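Shop notebook, Vurkusia refurb floor
June 23, 2025
Entry by Abena Lamptey

Gallagher contract is up to 2,000 desktops for the quarter, so the two cells stay on this job. Today was mostly checking reach inside the cases and fit at the mounting plate. Surkum is still on the old sequence file. Jestness has the new one, with the slower approach, and I want to leave it there until we have a full week of numbers.

87 units logged on Jestness by the end of first shift. Stops were mostly part presentation, with a few on force limit. I lowered the limit in May and would rather not touch it again yet.

Case interior, then the blue part at the plate:
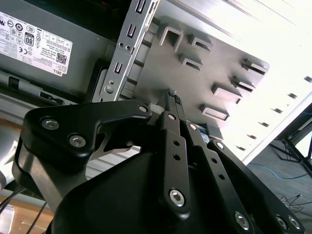
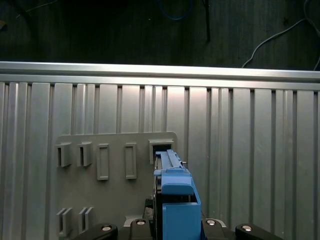
What has changed most is where people spend the shift. Before the cells, four of us stood at the benches and did the whole unit start to finish. Now two stay at the benches for whatever the cells reject, and the other two load, clear stops and write up faults. The sheet-metal work inside the cases used to be the part people complained about, mainly for the hands, and I don't hear about that now. The complaint is waiting. Take the blue part: its opening in the gray plate is a close target, and when the cell stops there you stand by until the retry finishes before you can open the gate. By hand you would just wiggle it and move on. I timed the wait at about a minute and asked if the retry count could come down to 2.

Also asked for the loader job to rotate at lunch. Doing it a full shift is dull and the fault notes get thin toward the end. The afternoon ones from last week mostly say "stopped, restarted" with no step number, so I can't use them.

To do:
Step number as a required field on the fault sheet.
Copy the Jestness sequence to Surkum after the full week.
Show second shift how to jog out of a case by hand.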